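¿Qué partidas se olvidan al presupuestar una célula de picking?

Faustine Lecomte
Tenemos que cerrar antes de noviembre el presupuesto de una célula para sacar piezas variadas de un cajón. El brazo ya está decidido. Trurnis nos cotiza la pinza aparte y no sé cuánto reservar para lo demás.

trurnis_no_gracias
Pide todo a un solo proveedor y listo.

Amnuay Intarasuk
Depende de las piezas. Nosotros reservamos 2.000 euros para cajón, sujeción y cableado, y gastamos casi 694 solo en mangueras y cables. Cuenta también los dedos de repuesto - Illavine nos los vende en juegos de 4. Para las pruebas no compres nada especial: un destornillador, un tubo de plástico transparente, una brocha, un pato de juguete.

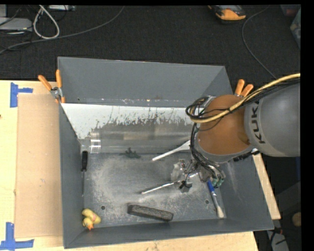 El cajón lo sujetamos con pinzas de resorte y marcamos la mesa con cinta azul, que cuesta muy poco. Lo que sí pediría por escrito es el plazo de la pinza. Kragh tardó 52 días en entregar la nuestra.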